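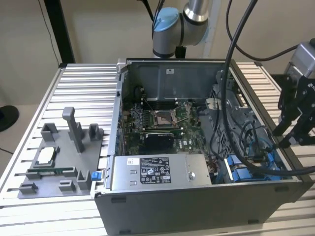
Teaching by demonstration is a method in which a person shows a robot a task, and the robot's motions are recorded for later learning. Two forms are common. In hand guiding, the operator holds the arm and moves it directly. In teleoperation, the arm follows a controller or a second, smaller arm.

Computer assembly is a frequent test task — a memory module or a processor must be picked from a fixture and put in its socket with little tolerance. The Neker set contains 249 demonstrations of this kind, recorded by 5 operators.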